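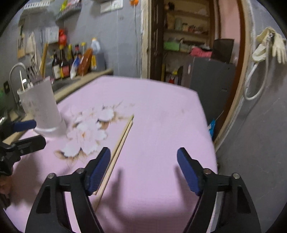 The Iretthorpe robotics club held its open day on Wed 8 January, and 185 people signed the visitors' book. I spent most of the afternoon with Purificación Montoya's group, who are learning to collect demonstrations using hand-held grippers. Their task for the term is table setting – chopsticks first, then utensils. The students want 1000 recordings by August. Saturnino Salcedo showed me how to close the fingers slowly. My first 4 tries went in the bin, and he kept the fifth.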